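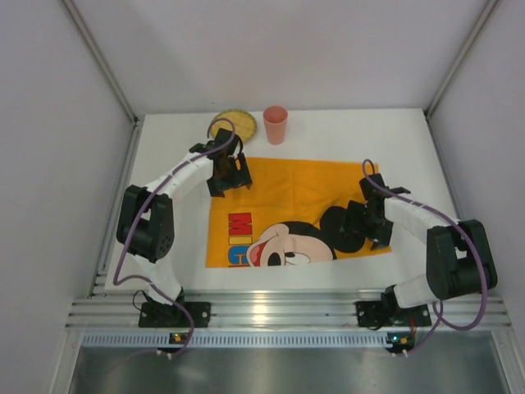 Ticket 115 -- Picnic set, orange towel: dye transfer and edge fraying
Product line: Wundari picnic set (towel, plate, cup, woven basket)
Opened by: Ritu Lodhi, Stonside returns desk
Assigned to: Kiran Chauhan
Priority: normal
Status: open, pending supplier reply

Summary
Customer reports pink and orange marks on the basket after the set was stored damp in a closed bag. Customer also reports threads coming away along one edge of the towel. Replacement requested for both items. Plate and cup are not part of the claim.

Details from customer
Set was bought in June. Towel was washed once before use, warm cycle, with other items. After an outing the towel was folded around the basket while still damp and left in the bag for 3 days. Marks were noticed on the underside of the basket when it was unpacked. Customer tried dish soap and a sponge. The orange faded, the pink did not.

Kiran Chauhan, 9:40 am
Asked customer for the wash temperature and whether anything red or pink was in the same load. Asked which side of the basket was in contact with the printed part of the towel. The care card says cold wash, separately, for the first two washes. It says nothing about storing the pieces together.

Kiran Chauhan, 1:15 pm
Customer answered. Wash was at the machine's default warm setting. No red items in the load. Basket was face up on the print, with the towel folded over the top.

Rub test on the stock towel, same print:
1. Dry white cotton, plain orange area. No transfer.
2. Dry white cotton, red letter. No transfer.
3. Damp white cotton, plain orange area. Slight transfer after 8 strokes.
4. Damp white cotton, red letter. Clear pink transfer after 8 strokes.
5. Damp white cotton, black ear. No transfer.

Repeated 3 and 4 after one cold wash and a full line dry. Orange no longer transfers. Red still does, fainter.

Next step is a contact test with the stock basket. Woven fiber takes up water faster than the cotton swatch, so the rub result may understate the problem. Basket to be placed on the damp print, weighted with a 400 g bag of rice and left overnight. 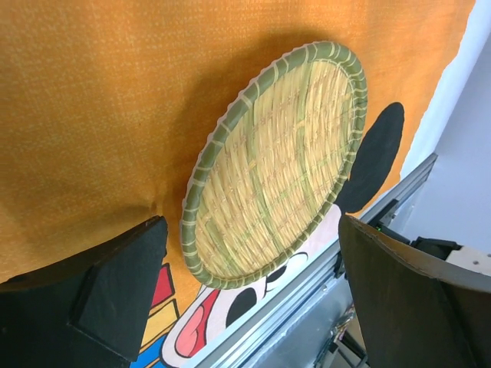 Marloes Verstraete: Please run the contact test with the rim down as well as the base. We had an older case where the lashing took the color and the weave did not, and the customer had only mentioned the weave. Also note which wash the towel has been through, otherwise the supplier will send it straight back to us.

Kiran Chauhan, 4:30 pm
Agreed. Two runs, base down and rim down, both on a towel washed once cold. Labels on both.

Kiran Chauhan, next day, 8:50 am
Contact test results:
Base down on red letter -- faint pink mark on the weave, visible in daylight, hard to see under the office lights.
Base down on plain orange -- no mark.
Rim down on red letter -- pink on the pale lashing strips, nothing visible on the green wrapping.

Cleaning attempts on the marked basket:
Cold water and soft brush: no change.
Dish soap, lukewarm: slight improvement.
White vinegar diluted one to one, dabbed and air dried: mark on weave gone, mark on lashing reduced.
Do not use bleach. It yellowed a loose strand within minutes.

Storage test with the cup and plate is not needed for the claim. I ran it anyway, cup on its side on the damp towel and then base down, because the next customer will ask. Wiped clean with a dry cloth both times.

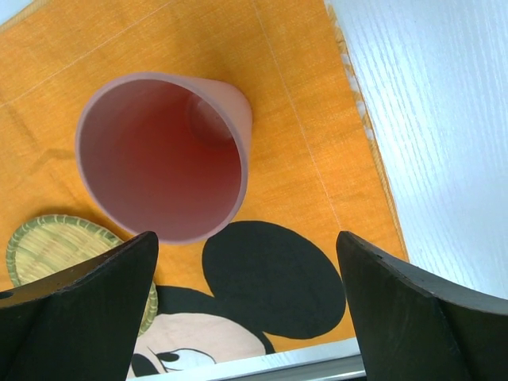

Fraying is a separate fault and should be logged separately when this goes to Tiwari. The dye issue comes from the print. The fraying comes from the edge finish. On the stock towel I could pull a thread at the edge by hand with very little force. A zigzag stitch along the edge stopped it on one test corner and held through two cold washes. Fabric glue also held but left the edge stiff.

Meenakshi Chaudhary, 11:05 am
Split done. Dye transfer stays on 115. Fraying moved to a new ticket, linked. For the customer: replace the basket and the towel, no return of the old ones required. Send the vinegar instructions in case they want to keep the marked basket in use.

Kiran Chauhan, 11:30 am
Customer informed. Replacement goes out with the Litberg pickup this afternoon. Proposed text for the care card, for Kiều Quách to check:

"Wash towel cold and separately before first use. Dry fully before folding. Do not store damp towel in contact with basket."

Open items:
-- Supplier reply on the red ink. Asked for the fixing temperature used on this print.
-- Repeat damp rub test after five cold washes. Currently at two.
-- Care card wording, waiting for Kiều.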